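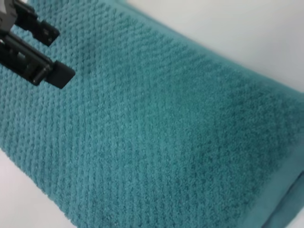
Teal towel, item 4 of these minutes

IVIDLOW SWIMMING CLUB
Minutes of the March meeting

Held in the small room above the pool entrance. Start 18:40.

Chair: Vichien Rojanasak
Minutes: Ákos Szilágyi
Present: eleven members, list is with the chair
Excused: the two coaches of the junior group (competition in Brurkell)

1. Minutes of the last meeting

The minutes were read and accepted with one correction. In the item about the lane ropes it was written "lane 2 and lane 5". It must be "lane 2 and lane 6". Ákos apologized for the mistake.

2. Money

The chair presented the numbers for the winter season. In the club account there is 4,000 at the moment. From this the pool rent for spring must still be paid, and also the bus to Brurkell. The bill from the bus company has not arrived yet. The chair has called them two times and will call again.

One member asked if the entry fees for the juniors can be paid by the parents directly. There was a discussion. Some members found this simpler, others said that last year it made confusion when a child became sick and the fee had to be returned. It was decided to leave it as it is until summer.

3. Training times

The pool management informed us that the deep end will be closed in the mornings for two weeks, for work on the tiles. The exact weeks are not known. The early group can use lanes 1 and 2 in the shallow part, but diving starts are not allowed there.

The evening group asked again for fifteen minutes more. The chair spoke with the pool management about it. The answer is no for this season, with the possibility to ask again in autumn. Several members were not happy with this answer and wanted it to be written in the minutes. It is hereby written.

Members are also asked to leave the showers by 21:15. The cleaning staff have complained -- in a friendly way, but it was already the second time.

4. Club towels

The old club towels are now nine years old and many have holes. Ákos had asked for prices from two suppliers, Grorkar and Szalai. Both offers were passed around the table.

Grorkar offers plain white or teal, with delivery in three weeks. Szalai has more colors and can also sew the club name in the corner, but the price is higher and the delivery time is given only as "before summer".

There was a long discussion about the color. White was rejected with a clear majority. Teal was liked by most, also because it is near to the color of our caps. One member thinks that a textured towel dries slower than a flat one and asked for a test at home before we order. She will take one towel from each supplier, wash them several times and report next time.

Vote on the color teal: eight in favor, two against, one did not vote. Accepted. The supplier will be chosen after the report about the washing.

5. Open water day at the lake

Over 866 people came to the lake last year, swimmers and visitors together, and the parking was a big problem. The chair proposes to use the field behind the boat house this time. The owner of the field agrees if the grass is cut before and the gate is closed in the evening.

The course will stay the same, with one change: the second buoy moves closer to the shore, so that the rescue boat can reach it faster. The water temperature must be measured in the morning at 7:00 and again before the start. Ákos will ask the rescue service for a second boat.

Registration opens in April on the club page. Children under twelve need a signed paper from a parent, as before.

6. Other matters

The key for the equipment room is missing again. Whoever has it, please bring it to the front desk.

A member suggested a common dinner after the end of the season. The idea was welcomed. Proposals for a restaurant can be sent to the chair.

End of the meeting: 20:25.

Next meeting in April, same room. The time will be sent by e-mail.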